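Returning to School After a Hospital Stay: Student Project Report
Submitted by Luuk Van Loon and Luuk Bakker
Fernesum College, Department of Health Studies
August 28, 2020

1. Background

Teenagers who have been seriously ill often go home with a care plan that was written for adults. It lists medicines, rest periods and warning signs, and it assumes that one person will read it and follow it. In most households the work is shared between the young person, one or two parents and the school nurse. This project looked at how families in the Clindwood district manage the first weeks after discharge and what written guidance they would have liked to receive.

The project was supervised by the Dekker Clinic for Adolescent Health. No patient records were used.

2. Method

A printed questionnaire was sent to 480 households with a child between 13 and 17. Replies were received from 249, of which 200 were complete enough to be included. Nine families who reported a hospital stay agreed to a longer interview at home. The interviews began in February and were finished by telephone. Each was written up by one author and checked by the other.

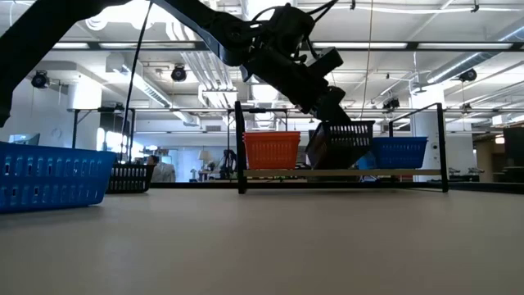

Storage of medical supplies at home was raised in the interviews more often than the authors had expected. Several parents kept dressings, inhalers and appointment letters in different rooms and had trouble finding them at night. The draft leaflet therefore advises families to keep daily supplies together in an open container on a shelf, out of reach of younger children. Slotted plastic baskets like the orange and blue ones on the rack shelf are suitable, and a different color can be given to each member of the household. Prescription medicines should stay in their original packaging and, where necessary, in a locked cabinet.

3. Findings

Families were generally satisfied with the care given on the ward. Their difficulties began with the return to school. Parents did not know whom to contact about shorter days, and teachers received information late or only from the student.

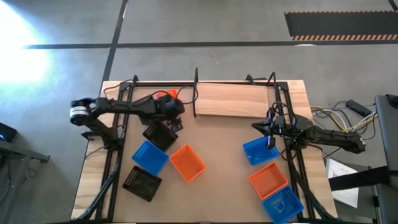 Sports were a particular concern. Students who had played on a team before their illness wanted a clear date for going back to training, and the discharge letter rarely gave one. Two of those interviewed had returned to practice without asking a doctor.

4. Draft leaflet

The leaflet, produced with the Priletti print workshop, has a page for the family, a page for the school and a page to be completed by the coach. It was shown to the interviewed families, who asked for larger type and a space for the name of the school nurse. Both changes were made.

5. Limitations

The sample comes from one district, and households with no illness to report may have been less inclined to reply.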